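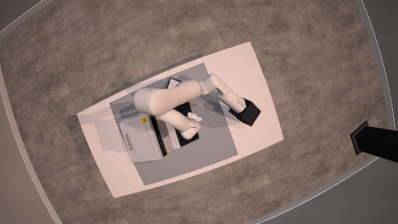

Starar Tabletop Appliance Set: Data Card

Summary

The Starar Tabletop Appliance Set is a collection of simulated manipulation episodes released by the Bimero group at Drurkthorpe. It supports the study of policies that operate a boxy, microwave-like appliance with a single robot arm fixed to a table. The set contains 398 episodes: 247 for training, 74 for validation and the remainder for testing. All episodes were generated in simulation. No physical robot was used at any stage.

Motivation

Policies trained from one viewpoint often lose accuracy when the arm hides the object it is meant to handle. The present set was prepared to measure that effect directly. An overhead view gives the layout of the table, while a view near the gripper gives local detail but may show very little of the appliance. Users can train on either view alone or on both together and compare the results under the same split. 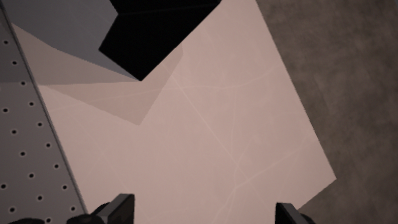
Each view is stored as a separate image stream, and the two streams share one clock. Joint positions, gripper commands and the state of the appliance door are recorded at every step. The door state is taken from the simulator and should not be given to a policy as input at test time.

Episode format

Every episode is held in its own folder and contains the following:

overhead - color images from the fixed view
gripper - color images from the view carried by the arm
state - joint positions and gripper opening
action - commanded joint positions
meta - task text, random seed, appliance pose and outcome

The task text is a single sentence in English. Outcome is recorded as a simple pass or fail, decided by a rule in the simulator and not by human judgment. Failed episodes are kept in the release and are marked as such. Users who wish to train on passing episodes only should filter on the outcome field before loading the images.
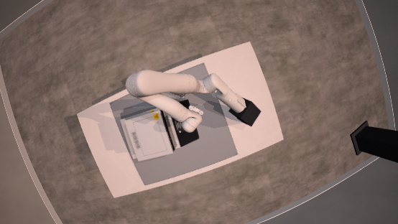

Page last changed: February, by Natália Zeman

Baseline

The reference model is the Michalík policy, a small network that reads one or both image streams and predicts a short run of joint commands. It was trained once for each input setting, with the same seed and the same number of steps. In the trial suite of 247 starts, the two-view model passed 206. Starts in the trial suite are drawn separately from the episodes in the release, and the equal size of the suite and the training split has no special meaning.

Most failures of the overhead-only model were recorded in starts where the forearm lay between the viewpoint and the appliance. The gripper-only model showed a different pattern - it tended to move away from the appliance when the opening position left the table surface filling most of the view.

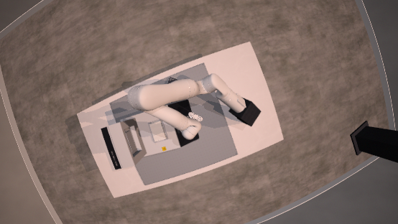 Overhead view: the arm reaching over the mat, with the appliance at the left end of the table and a small yellow-orange cube just below the tray.

Known limits

The table, floor and mat do not vary in kind between episodes. A policy that performs well on this set may depend on these surfaces, and results should not be read as evidence of performance in other rooms. Printed marks on the appliance are too small to be read at the supplied image size and are unsuitable for any task that requires text reading. Contact forces are not included.

Use and citation

The set may be used for research and teaching. Published work should name the Starar Tabletop Appliance Set and state which input views were used. Changes to the splits should be reported in full. Corrections may be sent to Natália Zeman at the Bimero group, with the episode folder name and the random seed given in the message.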